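How to Transfer Your Listuron Account to a New Phone

Players who change phones can keep their progress in Listuron, including heroes, gear and guild rank. The transfer takes a few minutes and should be completed while the old phone is still in working order.

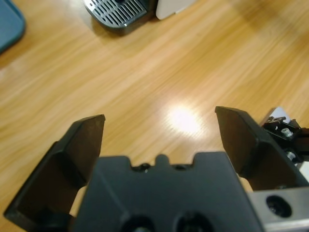

Saadet Ersoy
Player Support Editor

Before You Begin

Update the game on both phones. Transfers between different versions are refused, and the error message does not always state the reason. Players must have reached level 4 and finished the Kolell Gate tutorial before the account menu becomes available.

Collect any items waiting in the in-game mailbox. Mail is not carried over, and support staff cannot restore attachments left behind.

Step 1: Create a Transfer Code

On the old phone, open the main menu and select Settings, then Account, then Transfer Data. Choose a password and confirm it. The game will display a transfer code, which remains valid for 52 hours. Write down both the code and the password - the password is not shown again.

Step 2: Enter the Code

Install Listuron on the new phone and open it. At the title screen, select Existing Player before choosing a server. Enter the code and password exactly as recorded, including capital letters. 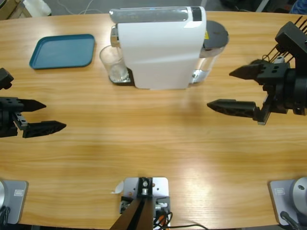

Once the player name appears, check that it is correct and select Confirm. The old phone will be signed out at this point. The game will then download its remaining files, and a Wi-Fi connection is recommended.

Paid Currency

Istard crystals that were purchased can be moved only between phones that use the same app store. Players who are switching stores should spend their paid crystals first. Crystals earned through play, up to a limit of 200, move with the account in every case.

If the Transfer Fails

After two incorrect attempts, the code is locked and a new one must be created on the old phone. If that phone is lost or damaged, submit a request through the Help page with the player ID, the server name and a receipt for any past purchase. Requests from the Dobson server are handled in a separate queue and may take longer during November maintenance.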